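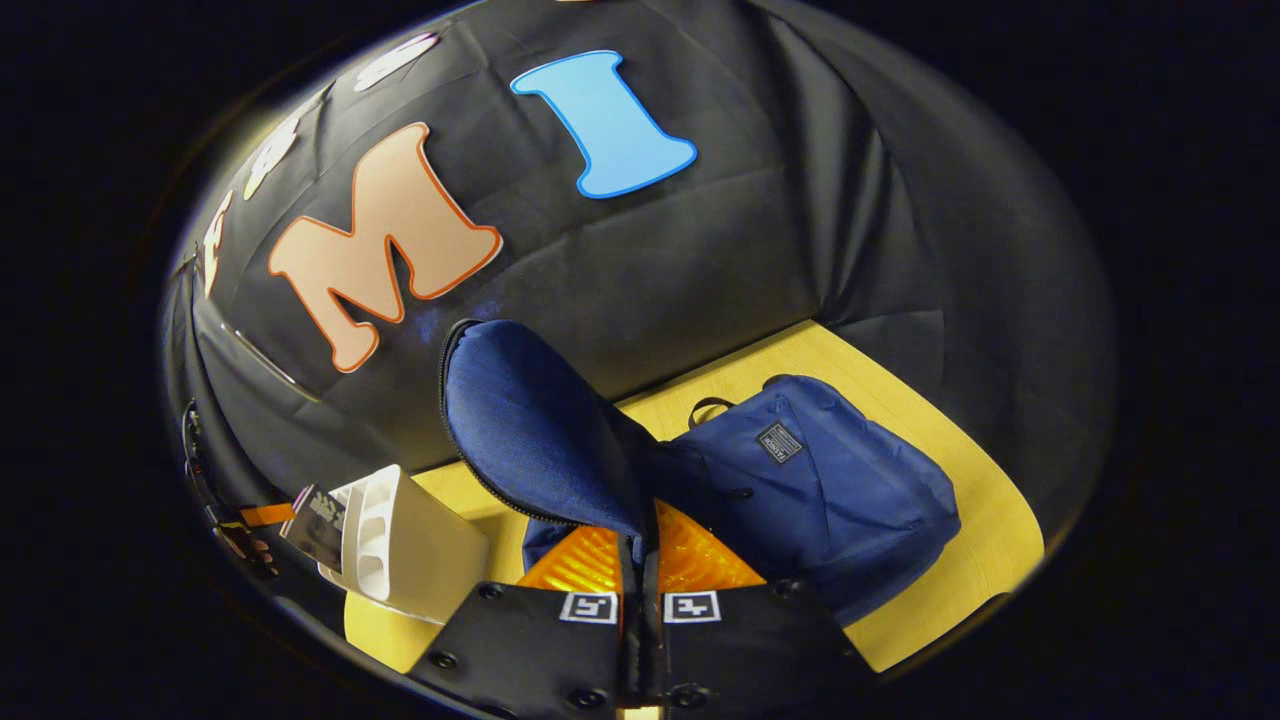 September 22, 2022

Packing table, bags. Continued from the July notes.

Today I worked only with the navy backpack and the navy pouch. The gray sets stay on the shelf until the new zippers come from Cena. I wrote to them again and asked for the same length as before, with the long puller, and I hope this time they read the letter to the end.

The table is the pale yellow one. I tried first on the dark bench near the window, but navy cloth on a dark bench is tiring for the eyes, and twice I left a pouch lying there and looked for it everywhere. On the yellow top the edge of the bag is easy to see. The black cloth hangs behind the table as before. Please do not take it down to wash it before I finish with the blue sets. It has dust, I know.

What I wanted to learn: in which order to pack the pouch and the backpack, so that the pouch can come out again without emptying everything. The customer (Otel) complained that the guests pull out the pouch and half of the bag comes with it. They have ordered 200 sets and want to know our answer before they order more.

First way. Backpack standing, pouch put in last, zipper up. It looks nice and it is quick. But an empty backpack does not want to stand. The body is soft and it sits down on itself, and then one hand must hold the bag and only one hand is left for the pouch. With towels inside it stands better, but then the pouch lies too high and the big zipper goes over it with difficulty. I do not like to force this zipper.

Second way. Backpack lying on its side, carry handle away from me, main zipper open to the corner. The pouch goes in along the back wall with the rounded end first. This was much easier. The cloth makes wrinkles but it does not fall closed, and both hands are free. To take the pouch out I hold it near the bottom and pull it slowly along the wall. The towels stayed in their place every time except the first, when I had folded them badly.

Third way, pouch flat at the bottom under everything. I did it only one time. No.

So I suggest the second way for the sets, and I will write it on the card for the packing people. The card must say "rounded end first," because if the pouch goes in the other way, the puller catches on the lining. I found a small pulled thread in the lining of one backpack after I did this. I trimmed it and put that bag apart, it is not for sending.

About weight. I filled the pouch with 600 g of small things (soap, comb, the sewing kit, the two small bottles) and it kept its shape well. With more than this the curve at the top opens a little when the zipper is closed, and the stitches there look stretched. I would not go higher. The empty pouch I did not weigh, the small scale is at Kazlauskienė and we must ask for it back.

Folding. The towel in three parts, then in half, with the closed fold toward the zipper side. If the open side is toward the zipper, the corner comes between the teeth. I know this is written already in the old notes, but I again made this mistake myself in the morning.

Handle. The thin loop on the top of the backpack is good for hanging, but I am not sure about it for carrying when the bag is full. I hung one full bag from the hook by the door for roughly 4 hours and saw no change in the seam. This is not a real test. To repeat over a night, with more weight.

Labels. The small patch on the front stays as it is. Fistosico asked if the text can be bigger. I think the patch would then have to be bigger too, and it would come close to the seam. I leave this question for later and I will not answer them alone.

Still to do:
Card for packing, one side only, large letters.
Second lining thread check on the bags from the lower shelf.
Get back the scale.
Ask Cena about the zippers, by phone.
Find out if Otel needs the pouch packed empty or filled. Their two letters say different things.

The backpack and the pouch from today are in the box under the yellow table. The bag with the trimmed thread has a paper pinned inside, please do not mix it with the others.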